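Skript zur Vorlesung Materialwirtschaft und Lagerhaltung
Einheit 4: Behälter, Bestände und die Kunst des Nachbestellens
Dozentin: Nyokabi Shirima
Stand: 31.05.2024

4.1 Wo wir stehen

Letztes Mal ging es um die ABC-Analyse, und ich habe mich sehr gefreut, wie viele von Ihnen die Artikelliste der Firma Doherty schon selbst sortiert hatten! Wer noch nicht dazu gekommen ist: bitte vor der Übung nachholen, wir rechnen mit denselben Daten weiter. Die Liste umfasst 3.742 Artikel, und Sie werden sehen, wie schnell man darin Muster erkennt, wenn man sie erst einmal nach Verbrauchswert geordnet hat.

Heute kommt mein Lieblingsthema. Bestellpunkte klingen trocken, aber dahinter steckt eine wunderbar einfache Frage: Wann muss ich nachbestellen, damit das Fach nie leer ist und das Lager trotzdem nicht überquillt?

4.2 Der Bestellpunkt

Bestellpunkt = Tagesverbrauch × Wiederbeschaffungszeit + Sicherheitsbestand

Rechnen wir das für die Dichtringe durch. Der Verbrauch liegt bei 30 Stück pro Arbeitstag, der Lieferant braucht 13 Arbeitstage. In der Wiederbeschaffungszeit verbrauchen wir also 390 Stück. Beim Sicherheitsbestand setzen wir drei Tagesverbräuche an, das sind 90 Stück, und kommen auf einen Bestellpunkt von 480 Stück.

Spielen Sie unbedingt mit den Zahlen! Was passiert, wenn die Lieferzeit schwankt? Was, wenn der Verbrauch im Mai doppelt so hoch ist wie sonst? Die Formel tut so, als wären beide Größen fest, und genau an dieser Stelle wird es spannend (mehr dazu in Einheit 5, Stichwort Servicegrad).

4.3 Das Zwei-Behälter-System

Für C-Teile lohnt es sich oft gar nicht, Bestände laufend zu buchen. Man stellt zwei Behälter hintereinander ins Regal und entnimmt nur aus dem vorderen. Ist er leer, rückt der hintere nach, und der leere Behälter wird zur Bestellung. Kein Zählen, keine Liste, der Behälter selbst ist das Signal. Ich finde das bis heute großartig. 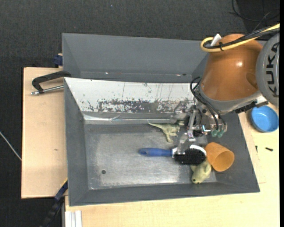
Abb. 4.2: Graue Behälter, hintereinander angeordnet, mit Roboterarm

Damit das funktioniert, muss die Füllmenge eines Behälters mindestens den Bestellpunkt abdecken. Für unsere Dichtringe heißt das: mindestens 480 Stück je Behälter. Passt die Menge nicht hinein, nimmt man einen größeren Behälter oder verhandelt eine kürzere Lieferzeit.

Typische Stolperstellen:
- Beide Behälter werden gleichzeitig angebrochen. Dann ist das Signal weg.
- Das Etikett fehlt oder trägt eine alte Artikelnummer.
- Der Verbrauch ist gestiegen, die Füllmenge wurde nie angepasst.

Die dritte Stelle ist die tückischste, denn monatelang merkt man davon nichts.

4.4 Übungsaufgaben

Aufgabe 1: Die Firma Trergate verbraucht täglich 20 Unterlegscheiben, die Wiederbeschaffungszeit beträgt acht Arbeitstage, der Sicherheitsbestand 60 Stück. Bestimmen Sie den Bestellpunkt und die Mindestfüllmenge je Behälter.

Aufgabe 2: Der Lieferant Gindurik bietet halbierte Lieferzeit gegen einen Preisaufschlag. Für welche Artikelklasse würden Sie das annehmen? Begründen Sie in wenigen Sätzen.

Lösungen bitte an Aidan Mulcahy, der die Übungsgruppe leitet. Gruppenabgaben bis drei Personen sind ausdrücklich erwünscht!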